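Can a robot arm tidy a desk yet?
Home & Workshop > Automation > General
Page 1 of 2

brackenfell
I run the benches at a small repair place and I'm trying to work out if it's worth putting an arm on the end-of-day clean-up. Phones back in the tray, chargers coiled, rubbish in the bin. The Plurnix rep quoted me 948 a month on a 12 month lease and reckons it'll do "general tidying". Has anyone got one doing this sort of job without standing over it?

tin_lid
Phones and rubbish, yes. Cords, no. Ours puts boxes and bottles away all day long and makes a mess of anything that bends.

V. Kourkoulas
I'd go further than tin_lid and say cords are the whole job. Pick up a phone with a charger looped round it and you've dragged half the bench with you. A typical table, from the arm's side:

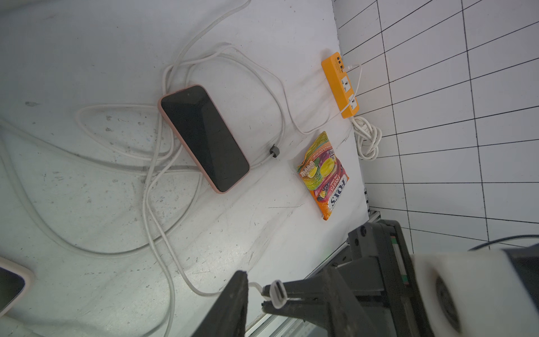
Filed under: Cables, cords and other floppy things

V. Kourkoulas
The fingers have a white plug between them, and that's the easy part. Now have a look at where the white cable goes. It loops over itself all round the phone in the pink case. To coil that you need to know which bit is on top, and the arm has to keep track of it while it pulls.

dusty_ute
Disagree. You don't need to know which bit is on top. Unplug at the power strip, lift one end, give it a shake. That's what I do at home and I'm not tracking anything.

V. Kourkoulas
You've got two hands and you can feel it catch. Most of these arms can't feel much at all.

dusty_ute
Fair enough about the two hands. Still think a slow lift gets you most of the way.

tin_lid
The lolly packet would be my worry. The Fox's one. Crinkly stuff is a different shape every time you touch it, and half the time ours reads a full packet as rubbish.

brackenfell
So nobody would pay the 948?

Etbridge
I would, if you had pick and place work for it the rest of the day. Not for tidying. We went with a Balow, gave it trays and bins, and sorted the cords by hand. That was June and I haven't changed my mind.

brackenfell
Righto. I'll ask for a trial on our own bench, cords and all, before I sign.

Reply | Quote | Report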